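Visit report: the Cestonow open day at Saliba
14 March 2024

I went because our own shop has been promised "a cell" for two years and I wanted to see one that people work beside every day. Saliba packs sample kits, the small boxes of parts that sales reps carry around. Cestonow put in the automation, and a firm called Evton looks after the software. The visitor badge came with a tote bag and a pen.

The welcome talk

We got 56 slides. The number they kept coming back to was 1,143 kits in the best shift so far. I asked what an ordinary shift looked like and was told that would be covered later. It wasn't. I also asked how many of those kits were touched by a person before they shipped, and the answer was all of them, for the final check. So the best shift was a good shift for the packers too, though that wasn't on a slide.

The training bench

Before anything goes on the line, it gets tried on a table in a side room. The work is plain pick and place: cubes, a small open-topped box, two arms with black fingered hands. The guide called the hands "nearly human" and I would leave that word alone until I'd seen them open a bag of washers. 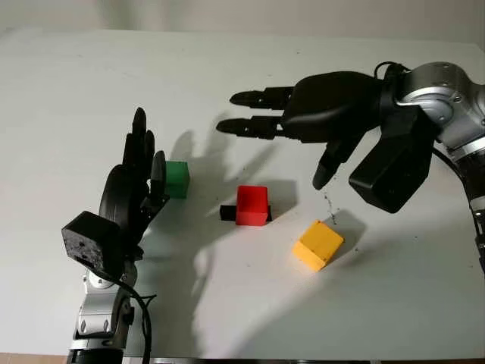 What the packers told me

I had coffee with a few people from the day shift, away from the tour. Their jobs are still there, which I'll give Saliba credit for. The jobs have changed, though. In January the packing stations were split up, and now most of the shift goes to refilling trays, clearing stops and signing off kits. One woman said her wrists feel better and her head feels worse – she used to talk to the person across the bench, and now she watches a light. Another likes it and wants to learn the Evton screens, but the course is only offered to the lead hands.

Pay is the same. The title is new.

The Coka line

Last stop was the line itself, which goes by the name Coka. It stopped 2 times while our group stood there. Each time a packer walked over, moved something in a tray and pressed a button, and the guide kept talking. I'd like to know who logs those stops and whether they count as packing work. The sheet on the wall had uptime at 100 percent for the morning.

Would I go again? Yes, on a normal shift, with fewer slides. I've told our manager to ask for a month of stop logs before we sign anything, and to bring two of our packers along on the next visit.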